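Week 6 handout: Does the cup change the taste?

You will have read that coffee tastes sweeter from one color of mug and stronger from another. Be careful with this. Most of the claims trace back to small tastings where the people pouring knew what the tasters were meant to say.

Take the Busum tasting in the reader. Six tasters, one afternoon in January, and a headline about "proof". Ask who picked the tasters. Ask whether the coffee was the same temperature in every cup - the write-up doesn't say. Da-eun Son's reply (reader, last section) is short and worth reading twice.

Size alone won't save a study either. The Urton survey had 700 replies, but it asked people what they thought they would taste. That is a survey about opinions of mugs.

For discussion: what would a fair test look like, and could the tasters be kept from seeing the cup at all? Jae-in Um thinks so. I have my doubts.
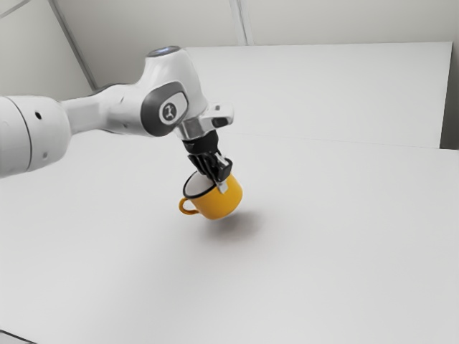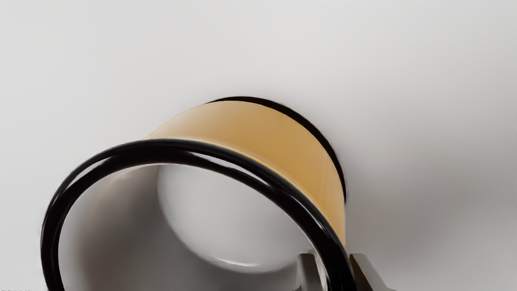

Food and Evidence Teaching Team

Yellow mug in the first picture. Write down what you expect from it before class, then bring your notes on Busum.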